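Search our stories Enter keyword Go

Heriberto Zamudio answers the door with a coaster in his hand, and for the next hour he barely puts one down. I'd come to hear about Maldonado, the little shop he started one April, and I'd planned to ask about money and shipping. We mostly talked about unicorns.

"People think a coaster is nothing," he tells me, pulling out a chair. "Then they get one with a sleepy unicorn on it and they write me a letter!"

He sells 145 designs now, and last year he mailed out 2,506 orders (he had the number ready, bless him). Cartoon animals do best by a mile. Florals come second, and plain felt-look ones in bright colors sell to people who already have a busy table. I asked if he had a favorite and he wouldn't say, but he does have a soft spot for anything woolly.

"Is it a sheep? Is it an alpaca? I get asked all the time," he says. "I tell them it's whichever one you like better."

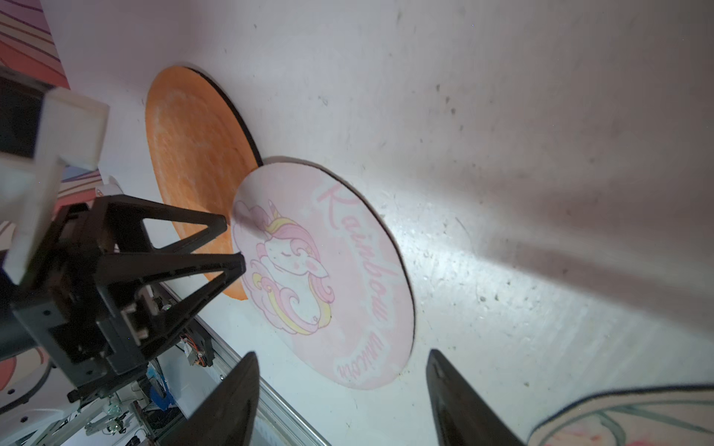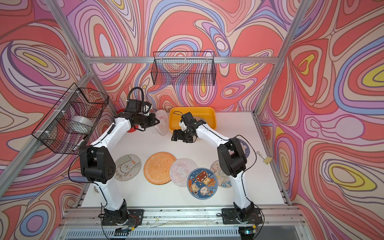
Round coasters, swirly walls and the yellow tray at the back.

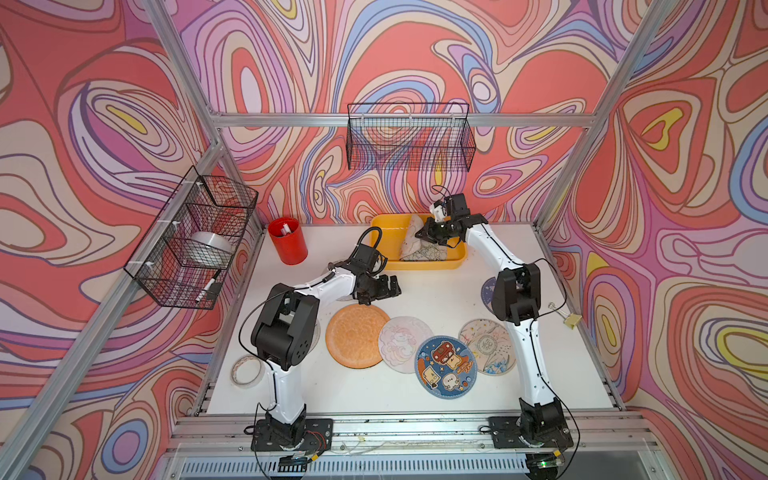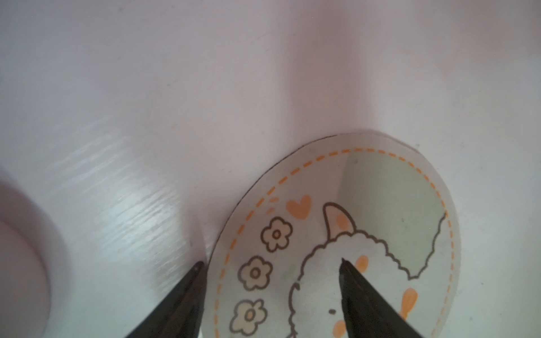

His first supplier was Britance, and he still speaks fondly of them even though the minimum order was 400 of a single design. "I had 400 frogs. My sister had frogs. My dentist had frogs." These days he goes through Stokia for small runs, so he can try out a drawing and drop it if it flops.

Mixing is the part he loves. He lays designs side by side on a white table and swaps them until the colors get along, and he's firm that a set shouldn't match too well. Pink next to orange, yes. Two pinks, only if one of them is very pale.

"My customers have kids, they have cats, they have four different mugs," he says. "Why would they want four of the same coaster?"

I came home with a floral one and a bear, and my coffee is sitting on the bear as I type. Next he wants to try place mats, and he's been eyeing a used Grilten cutter listed at 599. He hasn't told his sister yet.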